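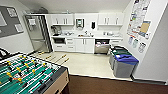 Curnach: Before you compare the two grippers, compare the two cameras. I lost a month because I blamed the fingers and the problem was in the depth.

Misaki Oshima: Thank you, but the camera stays the same in my test. It is the head camera, and I change only the gripper. I will write again what I have so far, because my first post was not clear.

Gripper A is the parallel one with flat rubber pads, from Katstead. Gripper B has soft curved fingers and comes from Grornach. Both go on the same arm with the same controller. The tasks are in our break room: take a cup from the drying rack, open an upper cabinet by its vertical handle, and turn a rod on the foosball table. I made 600 tries in total, half with each gripper.

With cups, B is better. It dropped 4 and A dropped 11. With the cabinet handles A is much better, because B bends and slides down the bar. The foosball rods I cannot judge yet — both grippers hold the handle, but my wrist turns too slowly.

tinbracket: What closing force on A? If you left it at the default, the cup numbers mean very little. Mine held wet mugs fine after I lowered the speed and kept the force.

Misaki Oshima: Default force, yes. I did not change the speed either. I can repeat the cups with a slower close on Saturday.

Curnach: I still say camera. From head height you look down steeply at the foosball table, but the counter is far away across the tiles. Your depth error is not the same in both places, so you are comparing tasks as much as grippers.

Misaki Oshima: The robot drives to the counter before it grasps, so the distance is short by then. But I agree that steel and shiny things are difficult. The depth on the faucet has holes in it.

miyazaki_fan: Does B fit the Miyazaki wrist plate without an adapter?

Misaki Oshima: No, it needs an adapter, and the arm becomes 2 cm longer. I had to measure the tool offset again. Please do this before your first try, I forgot and hit the cabinet door.

tinbracket: Then I don't agree that B wins on cups. Post the slow runs first.

Misaki Oshima: That is fair. I will put the slow runs in this thread, with the force values.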